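4.2 Cell upkeep and cable dress

We would like to spend a little time on the upkeep of the picking cell, because in our experience it shaped the results more than any choice of planner did. The cell is built around a KUKA arm that works over a gray metal bin standing on a wooden table, and for the first weeks we treated the bin as if it would stay where we had put it. It did not. Every brush of the gripper against a wall nudged it a little, and by the afternoon the taught poses were off by as much as 6 mm. A spring clamp on the rim, checked each morning before the first run, is part of the routine now (see Figure 3).

The cables asked for more patience. Our first arrangement, borrowed from the older Trornholm cell, kept everything tight against the wrist, and the gripper signal dropped out after 200 picks or so it seemed to us – the log later put the first dropout at pick 200 exactly. Deisy Sánchez then rerouted the bundle with a generous loop around the wrist cover, and she was kind enough to write down the steps so that the rest of us could repeat them. We move the wrist slowly through its full range, watch the loop at both ends, and only then tighten the ties. 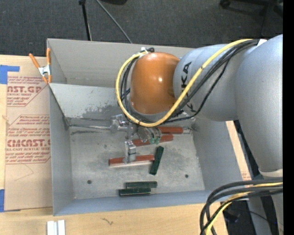
Figure 3. The cell with red and green blocks in the bin.

Once the loop has been set, we run 12 slow picks near the walls, where the wrist has to turn the most, and look over the connector again when they are finished. The whole check is done every Wednesday and takes two people the better part of an hour, which we have come to think of as time well spent. Worn ties are replaced on the spot, and any change in the route is entered in the cell log.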